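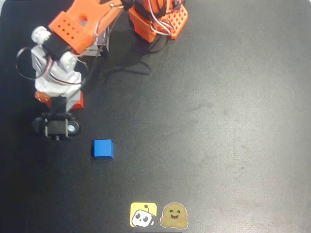

How long should you leave a sourdough loaf before cutting it? Two hours for a plain white one, and overnight if there is a lot of rye in it.

I used to cut mine as soon as I could hold it. The slices were gummy in the middle and the knife came out with a smear on it, so I assumed I was underbaking. I added 10 minutes to the bake, then turned the oven up, and ended up with a crust that hurt to eat and the same damp middle. Leaving the loaf alone on the rack sorted it out.

My usual loaf uses 560 g of flour, most of it strong white from Woldemariam, with a couple of handfuls of their wholemeal. It goes in a lidded pot. I take the lid off for the last part of the bake and tip the loaf out onto a rack straight away. If it stays in the pot the bottom goes soft.

The rye is a different matter. I started making it in December, after buying a bag at the market in Minirthorpe, and the first one was like putty on the day it was baked. I wrapped what was left in a tea towel and forgot about it. The next morning it sliced cleanly and tasted better, more sour and less of raw grain. Now I bake rye in the evening and don't touch it until breakfast.

A few people have asked about freezing. I slice the whole loaf once it is cold, put it in a bag with the air pressed out, and toast it from frozen. It keeps well enough for 8 weeks. Past that it dries at the edges, though it still makes decent breadcrumbs.

I still haven't found a bread knife I like. The Kaditer one I bought last year is fine on crust but wanders to the left, and I get wedges. My old Patell one cut straighter until the handle went. I may see if it can be mended.

Next time I want to try the rye with caraway, if I can get the starter livelier than it has been this week.

Posted 2026-03-09

Print this post
E-mail this post

Recent posts
Feeding a starter in a cold kitchen
Wholemeal scones, second attempt
What to do with stale crusts
Cleaning a cast iron pot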